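Setting out the Plura bench tray

These steps cover the long white tray only. For the lidded crates, see section 13.

1. Clear the bench top and wipe it with a dry cloth.
2. Stand the tray lengthways, with one short end towards the back of the bench.
3. Check that the handle opening in the end wall is free of packing tape.
4. Leave the tray empty until its label has been fitted. 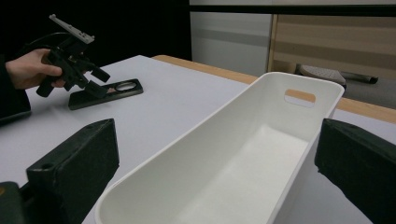
*Fig. 4 - White plastic tray, empty, handle opening at the far end.*

Once the label is on, load the heaviest parts first and spread them along the base. Keep the contents below the handle opening - you will need room for your fingers.

**Note:** The walls slope inwards, so measure boxed parts against the base before packing.

**Caution:** Do not lift a full tray by one end. Do not use solvent cleaners on the plastic.

Replacement labels are ordered from Mudetti in packs of 40.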